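Gripper comparison: common questions

Which units are in the comparison?
Hand-held grippers only. The arm-mounted jaws are tested separately at Tornatdale.

How long is a run?
12 minutes per operator, then a change of jaw pads.

Can I use my own marker cube?
Yes, if it fits the standard mount — send the dimensions to Bianca Avram first.

Do I need to recalibrate between units?
Yes. Lens offsets differ, and one calibration file does not carry over to the next unit.
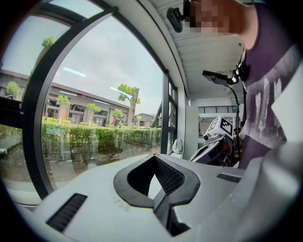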